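Baptiste Rolland has 77 mugs in his Cloluvville flat and a favourite colour for none of them. "Teal on Tuesday, whatever's clean after that," he laughs.

He buys most of his tableware second-hand, plastic included, and loves how a plain white table lets it sing. "Put lavender beside an orange and I'm happy all morning!"

Soft toys get a seat too, a habit from his gran's place in Lelidach. "She'd set out a pig or a bear before the toast."

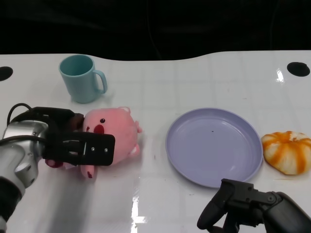
Teal mug, lavender plate, peeled mandarin and the pink pig.

His next find? "A jug, I hope. A really loud one."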